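**Regional Economy Project, Unit 3: Sokus as a place for small firms**

Our task was to pick one mid-sized town and find out why new firms do or don't set up there. We chose Sokus because two of us grew up near it and because the town council publishes its meeting notes and rent lists online, which made the work possible in one term. We did the field visit in November.

## Background

Sokus sits on the river Wurnov, on the old rail line. Until the spinning mill closed, most jobs in town were at the mill or in the shops that depended on it. The mill building stood empty for years. It was later bought by a property firm, Tremeo, which split it into units of different sizes and kept the old name, Ivanov Mill, on the sign over the gate.

The town also has a two-year technical college. Its courses are in electronics, machining, food technology and design. Most graduates used to leave for larger cities. The council's stated aim is to get more of them to stay.

## What we did

We used three sources:

- council minutes and the public rent list for Ivanov Mill
- a paper questionnaire left in the mailboxes of the mill tenants
- our own notes from walking the building and the streets between the mill and the station

We left 70 questionnaires. The return rate was lower than we wanted, and the bigger tenants answered less often than the small ones, so our results lean toward firms with one to five people. We did not interview anyone at Tremeo. We wrote to them twice and got a brochure.

## Who the tenants are

The largest group among our replies was product design and testing for household goods. We had expected software to come first. Several of these firms do most of their work on screen before they pay for any parts - they set up a kitchen or a bathroom as a computer model and try out sizes and layouts in it. The second group was small food producers, who use the shared kitchen on the ground floor. After that came repair shops, two printers and a few software firms.

Rendered rooms came up often in the questionnaires. One tenant wrote that retail buyers now ask to see a product on a counter before they ask what it costs.
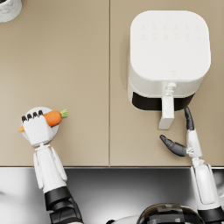
## Rents and space

The rent list has four size classes. The smallest unit costs 800 a month with heating included, and the largest costs 3000 without it. Tenants in the smallest units were mostly satisfied with the price. The complaints were about the step up to the next size. A firm that hires its third or fourth person has to move, and the next unit costs more than double.

Two tenants said they solved this by renting two small units on different floors. This works on paper but means running up and down stairs all day, and the elevator is for freight only.

## Transport

The station is a short walk from the mill, but the footpath along the Wurnov floods in spring and the detour goes by the main road. Trains are fine in the morning. In the evening there is a long gap after 6:30, and this was the most common complaint from tenants who commute in. The council minutes mention a later train as an open item at four meetings. We found no decision.

## Links with the college

We expected strong links and found weak ones. Most tenants knew the college, but few had taken a student on placement. The reasons given were paperwork and timing - placements start in the fall, when the household goods firms are busiest. The food producers were the exception and take students every year.

## Limits of this report

We saw one town in one month. The replies came from tenants who stayed, so we know nothing about the firms that left. We also mixed up two versions of the questionnaire in the first batch, and question 6 had to be dropped.

## What we would suggest

A middle-sized unit would help more than lower rents in the smallest class. A second placement period in the spring would fit the design firms better. The evening train matters to people who already work in Sokus, but we can't say from our replies if it would bring anyone new.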